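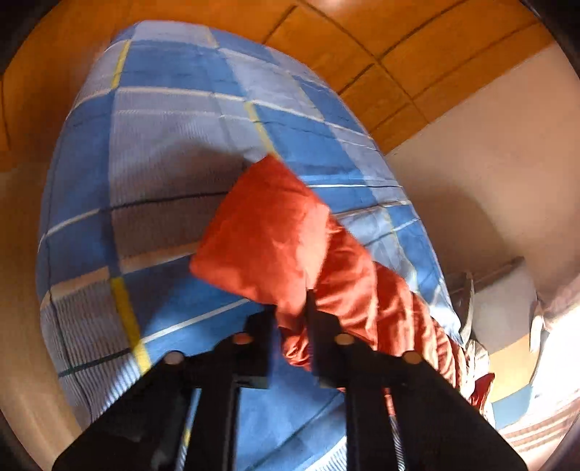
Last updated: 05/08/2024
Reading time: 4 minutes

Laundry day, which I swore would be yesterday. I had the whole afternoon free and spent it reading on the porch with my feet up, so this morning the pile had grown a second pile and I had to face both of them before breakfast. No regrets, it was a good book!

I did the sorting first, on the bed, in the good light. I have a system now (since March, when I turned four white pillowcases the color of weak tea). Anything red goes on its own, I don't care how many times it's been through. The red-orange satiny thing got pulled out and set aside before I touched anything else. It's such a pretty color when the sun hits it, more salmon than red, and it creases if you so much as look at it. I can't fold it to save my life. You get one corner lined up with the other and the whole business slithers off onto the floor, and then you're chasing it around the bed legs like it's alive. Today I tried laying it over my arm and smoothing it down as I went, which worked for one fold and then didn't.

The big blue, gray and white check is the opposite. It's a lump. You drop it and it just stands there in a hump, holding its shape like a little hill, and it takes up half of whatever surface you put it on. But at least it has lines! I love folding anything with checks — you just follow the squares and pretend you knew what you were doing. My grandmother could fold a fitted sheet into a rectangle you could mail. I got the checks and none of the rest.

Washer was fine. It's the Braltow, the old one, and it did its walk across the floor on the spin cycle and stopped an inch short of the door. I shoved it back with my hip. I keep meaning to put something under the front feet. I used the last of the Grendeck powder too, shaking the box over the drawer like a salt cellar, so that goes on the list with bin bags and lemons.

Hung the lot outside by ten. There was a decent breeze and I had the sheets up first so they'd get the best of it, then towels, then all the small stuff on the short line where the neighbors can't admire my socks. Two pegs snapped. They go brittle in the sun and I buy the same cheap ones every time, so really whose fault is that.

While things dried I cleared the bottom drawer, the one that only opens if you lift and pull. Found a scarf I'd given up on, 30 cents, and the instructions for a lamp I don't own anymore. The scarf smells like the drawer. It's soaking in the sink right now and I should go rinse it before I forget and brush my teeth over it.

Lunch was leftover noodles from Duangkaew, cold, standing up at the counter. Even better the second day, and I'd have been happy with twice as much.

Still to do tomorrow: iron the satiny thing on the lowest setting with a cloth over it, find somewhere on the shelf for the check, and take back the library books. I've moved the towels once already and they don't fit where I moved them to.

Bed's made, though. Clean sheets, window open a crack. Going up early.

Contact | © 2024 Skemley Diaries | Back to top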